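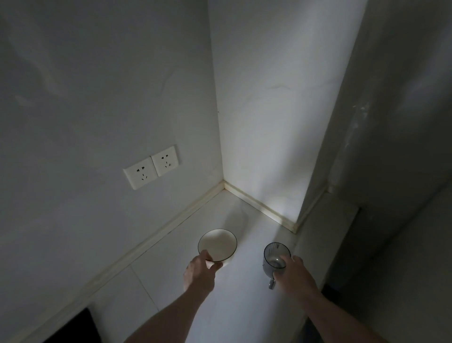
Looking after the Wenaria, or what I do on a Thursday night

A few of you wrote in after my last post to ask how the little arm in my kitchen is holding up, and whether it's more trouble than washing up by hand. So I thought I'd go through how I keep it running, with apologies to anyone who came for the tomato news (they're fine, the tomatoes are fine).

For those just joining, the Wenaria is a small tabletop arm that moves cups and bowls from one spot to another. I bought mine secondhand from a man in Sutville who was moving to a smaller apartment, and it came in a box with half a manual and a bag of screws that I still haven't matched to anything. It took me three weekends to get it set up the first time. I'm told 30 minutes is normal!

The thing it cares about most is where the dishes start out. I teach it with one bowl and one glass mug, always the same two, and I put them down by hand in the corner of the counter, a hand's width apart with the mug a little nearer the front. I used to drop them anywhere and let it sort itself out, and it would reach very confidently for a patch of bare counter. The bowl has a thin black line around the rim, and I like that, as it gives me something to check against when I'm looking at the saved positions. The mug is grey-tinted and see-through, and the arm has never cared for it. Clear glass in a dim corner is a hard thing for it to find, so I go slowly with that one and run it 3 times before I trust it.

Then there are the finger pads. They're soft rubber and they pick up grease like you wouldn't believe. I wipe them with warm water and a drop of dish soap, dry them properly, and give them 30 minutes before I switch anything on. The first set I ruined with kitchen spray – they went shiny and stiff and the bowl slid right out. The replacements came from Quiroga, a parts shop over in Nadotdale, and they were very patient with me on the phone.

After the pads I check the bolts at the base. The second joint works itself loose, always the second joint, and when it does the arm starts giving me error 202, which my half of the manual doesn't cover. A quarter turn with the small hex key clears it. I keep that key on a hook now, having lost it twice in the silverware drawer.

Last of all I send it home, let it find its zero, and run the bowl at slow speed with my hand near the stop button. If it sets the bowl down without a clunk, I make myself some tea and leave the mug for after.

Next on my list is the cable at the elbow, which has started to rub. I've ordered a sleeve for it and I'll write that up when it's on.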